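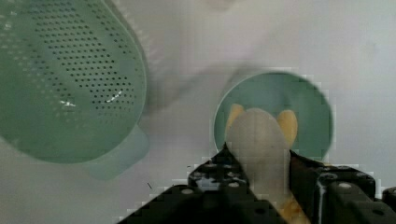
## A Robot That Practices With Play Food

Have you ever wanted to watch a robot set a table? At the Filar open day in Brultcombe, you can! Every summer the robot lab opens its doors to kids and families, and the most crowded spot is always the kitchen table demonstration. It has plates, bowls, strawberries, a banana and a ketchup bottle. You can't eat any of it (sorry!), but a robot can spend all day learning from it.

A robot like this is really just an arm. It has joints, the same way you have a shoulder, an elbow and a wrist. At the end of the arm is the part that does the holding, and it's called a **gripper**. It doesn't look much like your hand, and it can't feel a tickle, but it can close its fingers on something and carry it from one place to another.

### Why is picking things up so hard?

You've been grabbing things since you were a baby, so you don't have to think about it. A robot has to work out every little piece of the job. Where is the strawberry? Which way should the fingers point? How far should they close?

Try this at home. Hold your thumb and one finger out stiff, like a pair of tongs, and tuck the other fingers away. Now pick up a spoon. Then a sock. Then a grape! You'll notice that each one needs a different kind of pinch, and that the grape wants to roll off.

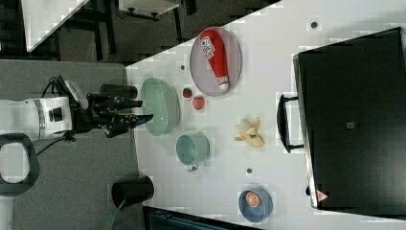 *Page last changed: Jul 16, 2022*

There's a lot on that table, and every shape is its own puzzle. A mug lying on its side is a different job from a mug standing up. A strawberry is small and bumpy. A partly peeled banana has flaps sticking out all over the place, so the robot has to find a good spot to hold.

Gilang Mangundap runs the table demonstration, and kids ask him questions from the minute the doors open. The one he hears most is "Does it ever drop stuff?" Yes! It drops stuff all the time, and that's a big reason for using toys. A toy banana doesn't squish, so you can pick it up off the floor and try again. The lab's notebook for this one table lists 237 practice tries, and plenty of them have a big X next to them. Gilang likes the X pages best, and he'll show them to you if you ask.

### How does it know where things are?

Robots use cameras as eyes. A camera by the gripper gets a close-up view of whatever the fingers are reaching for, but it can't see much of the rest of the table. A camera farther back gets the whole table but misses the tiny details. Put the two together and the robot has a much better idea of what's going on.

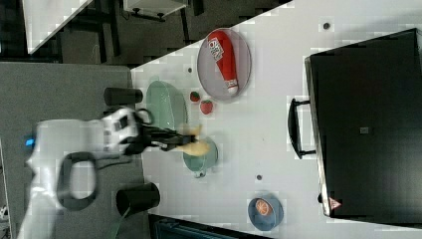 You do this too. When you pour milk, you look at the glass up close, but you also know where the edge of the table is without staring at it. Your brain mixes it all together so fast that you never notice. A robot's computer has to do that mixing with numbers, over and over, while the arm is moving.

### Words to know

- **Gripper:** the part of a robot that holds things
- **Joint:** a place where the arm can bend or turn
- **Sensor:** a part that tells the robot about the world, such as a camera
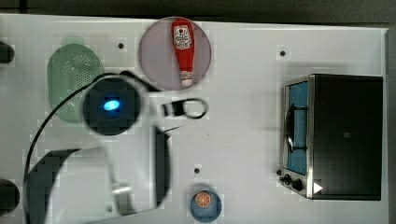 Some things in a kitchen are trickier than others. A toaster oven has a door, and a door only swings one way. A colander is full of holes, and a plate is so flat that it's tough to get a finger under it. If you were the teacher, what would you have the robot try first? There's a box by the exit in the Subramaniam Room where you can drop in your idea, with a drawing if you like. The next open day is in August, and kids under 3 will need a grown-up's hand to hold near the Fultitz stairs.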